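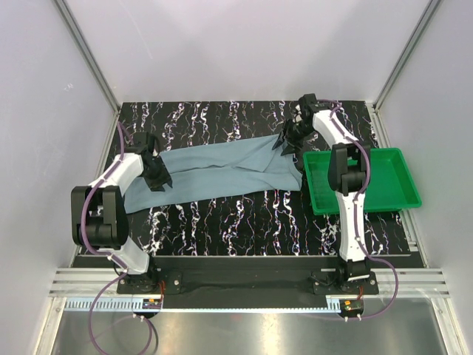
My laundry service in Murkia asked me the same thing last month, so I am glad somebody put it here. Can a machine fold towels and cloths yet, at a price that a small business can pay? We wash for two guesthouses in Donbridge, 288 pieces on a normal day, and the folding takes more hours than the washing and drying together. I don't need shirts. Only flat things, all of them rectangles. Is it worth waiting, or should I hire one more person in September?

**Posted by cisteden_linen**

---

**pavlovic_workshop**

Hire the person. I repair ironing and feeding machines, and there are two different things which people mix together. The big folders for sheets exist a long time already and they work well, but somebody must put the corners in the clips. For 288 pieces I would not buy one.

The other kind is two arms with grippers, which take the cloth from both ends. With a cloth already spread on a table, this can be done. The difficult part is the pile from the dryer, where the machine has to find a corner first - a person does this without looking. Ask any seller to show you the work starting from a full basket, and measure the time yourself.

---

**murkia_nights**

never. my robot vacuum cannot even pass the carpet

---

**slow_spindle**

I agree with the first answer, with one small addition. Before you hire, try a folding board. It is a simple hinged plate and ours cost 80. We do 700 hand towels a week on two of them, and new people learn it in one morning. If you grow to 1000 pieces a day, ask again about the machines, because then even a slow one could run in the evening.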